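November
By Judit Fülöp

Endotcombe Hall, walk-round before the winter lets

Fire doors: both close on their own, and the green one finally latches without a shove. Thank you, Efe, for planing it down!

Smoke alarms: 9 tested, all good and loud. The one by the kitchen chirped at me, so I gave it a new battery while I had the ladder out.

Extinguishers: gauges in the green. The tag on the foyer one is hard to read – please write a fresh one.

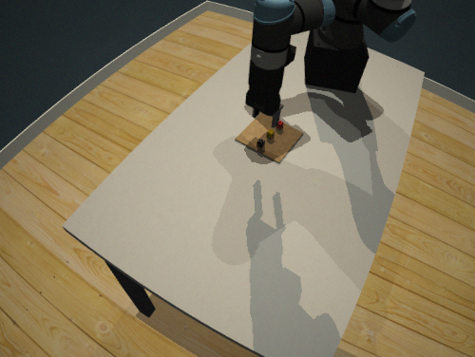 Stairs and handrails: sound, though the bottom bracket (it dates from the 1990 refit, bless it) wants a longer screw. I tightened it as far as it would go.

Heater: the 3000 watt one has a scorched plug. I've cut it off and put the heater in the back cupboard, so please don't let anybody talk you into using it.

Exit lights: 4 working, back hall still flickering. Efe Shehu has the part on order from Lamptey and will fit it himself.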